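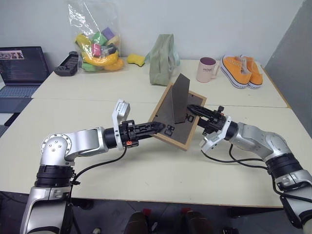

Picture Frames: Frequently Asked Questions

Furncombe Home Goods, Customer Care

The answers on this page apply to tabletop frames with an easel back, including the Ellwood and Gero ranges. Questions about wall-hung frames are answered on a separate page.

How do I open the back of my frame?
Lay the frame face-down on a flat, clean surface. Turn or bend the small metal clips away from the backing board, then lift the board out by its edge. Do not pull on the easel stand, as the hinge may separate from the board.

The clips are stiff. May I use a tool?
Yes. A blunt butter knife or the edge of a coin is suitable. Clips that are bent back and forth repeatedly will weaken. Replacement clips are sold in packs of 16.

What order do the layers go in?
From the front: glazing, mat (if supplied), photograph, backing board. Check the glazing for dust and fingerprints before closing the clips.

Can the frame stand both upright and sideways?
Ellwood frames have a stand hinged for upright display only. Gero frames in the two smaller sizes may be stood either way. Please check the label on the packaging before purchase.

My frame leans too far back or slides. What should I do?
Open the stand fully until the hinge stops. If the frame still slides, apply felt or rubber pads to the lower edge. Pads are not included with the frame and may be requested from Customer Care at no charge.

How should I clean the wooden border?
Wipe it with a soft, dry cloth. Do not use furniture polish or glass cleaner on the wood. When cleaning the glazing, spray the cloth and keep the liquid away from the corners, where it can seep behind the photograph.

How do I remove lint from the backing?
Felt-covered boards may be brushed lightly or cleaned with a lint roller. They should not be washed.

Is the backing safe for original photographs?
The standard board is intended for prints and copies. For originals, we recommend placing a sheet of acid-free paper between the photograph and the board. Clerkotum frames include this sheet.

May I return a frame after I have put a photograph in it?
Yes, provided the frame is undamaged and the photograph has been removed. Furncombe cannot accept responsibility for photographs left in returned frames. Returns of damaged frames are reviewed by Leanne Furnival, Returns Supervisor.

Do you accept large orders from schools and offices?
Orders of 100 frames or more are handled by Lacey Bellamy in Trade Accounts. Please allow 4 weeks for delivery. Orders placed in January may take longer because of the annual stock count.

Page last reviewed: Tue 17 March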